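Bevico gel mouse pad: my wrist has opinions 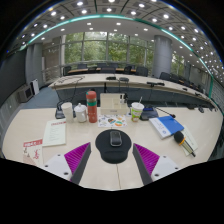

I've gone through a lot of mouse pads over the years and most were the thin floppy kind that curl up by December. My physio, Amarachi Danladi, suggested one with a wrist rest, so I paid 18 dollars for the black Bevico and figured I'd bin it if I hated it. Well, I love it! The gel bit is squishy without being mushy, and the rounded shape takes up so little room that it gets along fine with the paper cups, mugs, thermos and microphones that colonize our big conference desk. My wireless mouse glides nicely on it too.

A few grumbles. It had a rubbery smell out of the package (gone after nearly 65 hours by an open window), and the black shows every crumb, so if you're a muffin-at-the-desk person like me, keep a damp cloth handy. If you make big sweeping mouse movements you'll run out of pad — my colleague Halvard does, and he went back to his giant Clastora mat, which cost him 80 dollars. I'd still buy mine again, and I've got my eye on the grey one for home.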